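双臂台面布置与抓取评测小贴士

本页整理自Canivgate实验室五月的台面记录，供自己搭台做点餐备餐类任务的读者参考。方法部分由Rosemarie Reinholz执笔，数据由Aurelio Zavala核对。

一、先定台面，再采数据

台面分成三个区：中央留给托盘，左右两侧放货源，靠后放较高的物件。托盘四角做标记，每轮开始前复位。托盘上的初始物件单独登记，后期比对时以登记表为准。

瓶装饮料用阶梯式透明架，后排高于前排，固定视角下后排瓶身不会被完全遮住。篮子在左臂一侧时，手指从正上方下降，下降前先在篮口上方停顿。停顿过短会使末段轨迹抖动，训练时这一段最难拟合。

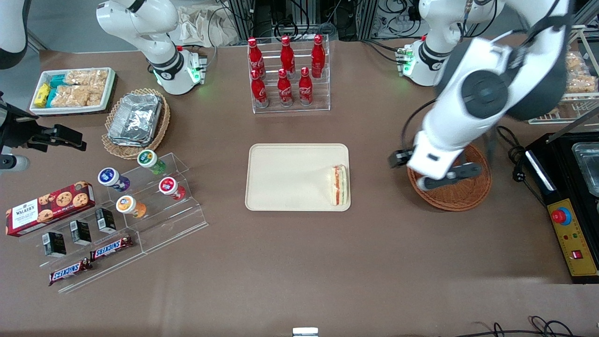
左臂夹爪位于藤编篮上方，中央托盘上有一块三明治

二、透明架的处理

亚克力边缘反光会干扰深度估计。我们比较了三种做法：改变灯位、在架底垫哑光纸、只用彩色图像输入。第三种改动最小，抓取成功率与第二种接近，最后采用第三种。改变灯位对腕部视角几乎无效，手腕一转，反光的位置也随之移动。

小瓶带白盖时，盖面标签可用作识别依据。俯视条件下瓶身多被瓶盖遮挡，指令中的颜色词应与盖面标签对应，标注时不要只看瓶身。

三、腕部视角的检查项

手指完全张开后，指尖之间应能看到目标区域。铝箔餐盒表面起皱，亮斑多，曝光宜锁定；自动曝光在夹爪靠近时会突变。货架斜放时，抓取角按货架方向给出，不按桌边方向给出。 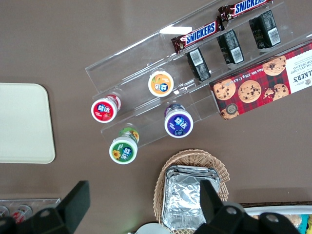 栏目：工作台技巧 / 评测方法

四、评测设置

训练集共1282条演示，由Janelle Padilla和Princess Tolentino遥操作完成。评测100次，指令由Saludo脚本随机抽取，物件位置在标记范围内扰动。每次限时到即停止，中途人工干预按失败计。

基线为单一固定视角策略，对照组加入腕部视角，其余参数相同。加入腕部视角后，失败次数由20次降为11次。减少的部分主要来自竖放的黑色小盒，此类物件间距小，固定视角下指尖与盒缘难以区分。袋装膨化食品没有明显改善，失败多为夹持后滑脱，与视角关系不大。

五、记录要点

失败分为定位偏差、夹持滑脱、碰撞邻物、指令误解四类，一次只记最先发生的一类。两名记录员分别标注，不一致时回看两路视频，由Felicidad Talavera裁定。

物件换批后重新测一遍基线。包装尺寸略有变化，夹爪开度的预设值就可能不适用。不同批次的结果不要合并统计。

线缆沿台面边缘固定，离手臂活动范围至少一掌宽。两臂同时动作时，先在低速下走完一遍交叉区域，再恢复常速。

六、未解决的问题

两臂交接物件的样本太少，未列入上述结果。层架顶层与底层的成功率有差别，原因尚未分离，可能与腕部俯仰角有关。标注表模板见Trandadent目录下的第二版。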